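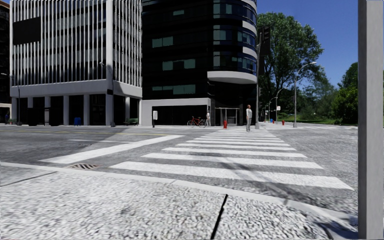 Do published evening guides tell us where visitors to a city spend their nights?

Only to a small degree, and less than the guides themselves suggest. The lists agree closely with one another, but the diaries that visitors kept in Storner agree with the lists only for the first evening of a stay.

4.2 What the lists can and cannot show

Much of the writing on evening tourism treats a guide listing as a stand-in for a visit. The reasoning is easy to follow. Listings are cheap to collect, they carry addresses, and they can be sorted by type of venue in an afternoon. We doubt that they measure what they are said to measure. A bar that appears in many guides may be crowded, or it may be a bar that guide writers copied from an older guide. Of the 19 lists we gathered for Storner, 11 repeated the same opening sentence for the same rooftop lounge, with small changes in word order. Counting these as 11 separate votes for the lounge would be generous.

The diary set gives a less tidy picture. It holds 2213 evening entries, written by visitors who agreed to note where they went after dinner and how they had heard of the place. Lebrun's earlier reading of this material stressed the wide spread of venues. Ours puts more weight on the entries that name no venue at all. People walked, sat in the hotel lobby, called home, or bought fruit and went to bed. None of this would show up in a study built on listings, and an author working from listings alone would have no way of knowing it was missing. 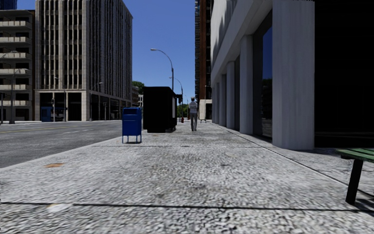 Figure 4. Rendered street view: sidewalk with blue mailbox and black kiosk.

We also looked at the trip-planning service Wadeo, which ranks evening activities by a score it calls "buzz." The help pages do not say how the score is made. Its defenders point out that high-scoring places in the Aryee district are often mentioned in the diaries. They are, but most of the writers who mention them also say they found them through Wadeo. A score that sends people to a place and is then checked against the people who went there has not been tested in any useful sense. We asked for the ranking rules in April and received a link to the same help pages.

The grouping step deserves similar caution. Like several recent papers, we ran the entries through Clustia, which sorted them into eight types of evening. Three of the types were easy to name. The other five took us a long meeting, and Maglaya, who coded the entries by hand before seeing the output, would have merged two of them and split a third.

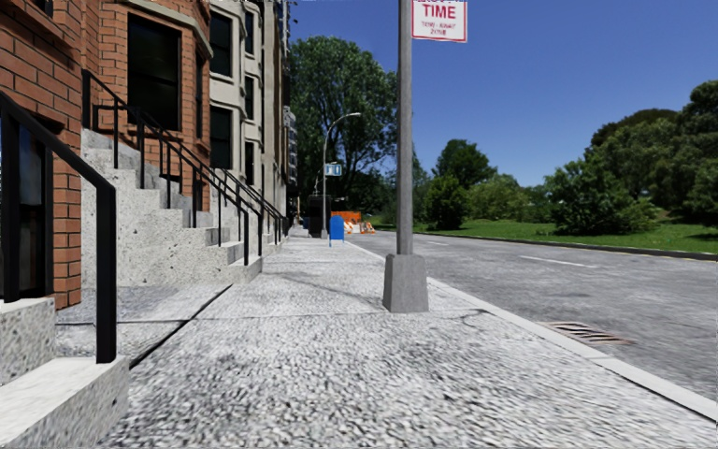 Her version is the one used in the rest of this section, and readers who prefer the software's version will find it in the appendix. The main result survives either choice, though the size of the gap between first and later evenings does change, and we would not want to see a single number for that gap quoted without the other beside it.

One further point concerns the word "nightlife." In the diary forms it was left undefined. Some writers took it to mean clubs and bars, and said they had none. Others counted a late supper with cousins or a lit-up fountain. Studies that report a "lack of nightlife" in a city should say whose meaning they are using. Ours did not at first, and the draft dated August 4, 2022 contains a table that we have since withdrawn for this reason.

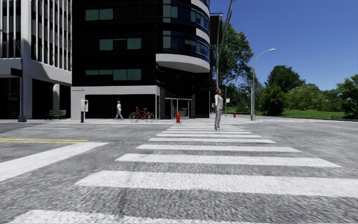

Figure 5. Rendered street view: intersection with ladder-style crosswalk and stop line.

Lebrun has argued in reply that a weak measure is better than none when a tourism office has to set late bus hours. We are less sure. If the listings point to the lounge and the diaries point to family restaurants several streets away, a late bus planned from the listings may serve the wrong stop. A short diary study would cost more, and it would have its own faults, chiefly that tired people skip the last page. Those faults can at least be described, and Section 4.3 sets out the ones we found.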